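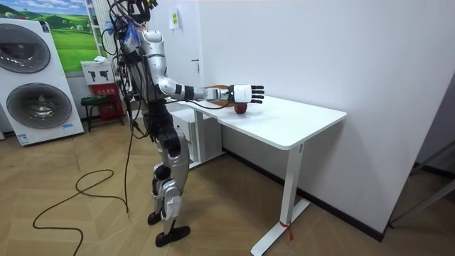 The humanoid at the desk, right hand open over the apple.

Pustwood Robotics Club: Frequently Asked Questions

Last tidied up in June by Rosângela Rezende. If your question is missing, ask it at a meeting and it will probably end up here with your name removed.

Who can join?

Anyone enrolled here, in any major. We have had two music students and a future dentist, and the dentist was the best of us at crimping connectors. You don't need to own tools. Please don't bring your own soldering iron, particularly if it was your grandfather's.

Do I need to know how to program?

No. You need to be willing to read an error message all the way to the end before calling for help. Kacper Cieślak runs a beginner session for the first 3 weeks of the semester and will teach you enough to be dangerous to an apple.

Why an apple?

It's the first task in the Plaritz Student Challenge, which we enter every year with varying amounts of dignity. The robot has to pick up a piece of fruit from a table, hold it, and set it down in a marked spot without bruising it. Small apples are harder than large ones. The judges bring small ones.

Can I eat the apple?

Please don't. Garnet Sawatzky did, halfway through a calibration, and we lost the evening.

How long does one grasp take to get right?

Longer than you have planned for. Last season we logged 353 attempts before the competition and called 212 of them good, which means the fruit left the table and came back to it in one piece. Most of the rest were the thumb arriving early. A few were the wrist arriving somewhere else entirely.

The approach is the slow part. The hand comes in high and open, stops over the fruit, and only then starts closing. New members always want to skip the stop. The logs have a column for this.

Will I get to drive the robot?

Yes, after the safety talk and two meetings as a spotter. The spotter watches the arm, keeps a hand near the stop button, and says "stop" in a loud, clear voice when needed. Saying "uh" doesn't count. We have tested this.

Does it walk?

We're a manipulation team, so for our purposes it stands at a desk and reaches. Every fall somebody proposes a walking project, and every fall we hand them the reading list. If you finish the reading list, come and talk to Valquíria Barbosa, who would like to meet you.

What about all those cables?

Step over them. Don't unplug, coil, neaten or improve them, however strongly you feel. If one is in your way, ask whoever is running the session.

What does it cost?

Dues are $50 a year and cover parts, printing and fruit. If that's a problem, tell Nivaldo Caldeira and he'll sort it out quietly.

How much time does it take?

One evening a week, starting at 6:30 p.m., plus an extra evening in the month before the challenge. Meetings are supposed to end at nine. People with early classes should leave at nine and not look back.

Where do I find the schedule and the code?

Both are on our Classtead page. Join the group called Falcão – named after a robot we retired before most of you got here, and never renamed, as doing so breaks the links. Write in the log every time you run something, even if it went badly. "Did not work" is not a log entry. "Closed too soon, apple rolled left, same settings as before" is a lovely one.

Can I get course credit?

Sometimes, as an independent study. You'll need a faculty sponsor, a one-page plan, and a final report with graphs in it. Start early in the semester, and talk to Valquíria before you write the plan. She has read a lot of plans.

Can I bring a friend to watch?

Yes, up to two guests per member. Guests stay back from the arm while it's powered and sign the sheet when they come in. If they start offering advice on finger placement, give them a membership form.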